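Unit 9: Why Clear Plastic Is Clear

Welcome back! Last week was metals, which scatter and reflect light in ways you can predict from a handful of free electrons. Plastics are messier, and I think a lot more fun.

Start with the chains. A polymer is a long string of repeating units, and in a melt those strings lie tangled like cooked noodles. Cool the melt and one of two things happens. The chains may freeze in place, still tangled (amorphous), or parts of them may line up and pack into small ordered regions (semicrystalline).

Light cares about this a great deal. Each time it crosses from an ordered region to a disordered one, the refractive index shifts a little and some of the light scatters. Thousands of those crossings give you the milky look of a yogurt tub. Polystyrene, with its bulky side rings, can't pack neatly at all — so light sails straight through!

Terms to know

Glass transition: the temperature where a frozen tangle starts to loosen up. For our lab polystyrene, use 102 °C.

Haze: the share of transmitted light that gets scattered off its straight path.

Surface gloss: reflection from the outer skin. A clear wall can still show a bright streak, so don't confuse gloss with haze.

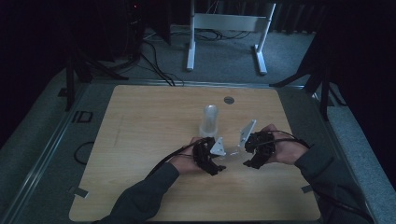
Before next class

Read chapter 2 of the Tidcombe reader, then try problem 24. Find one clear and one cloudy plastic item at home and bring both — the odder the better! Questions go to Jawad Swati, who runs the help hour in August.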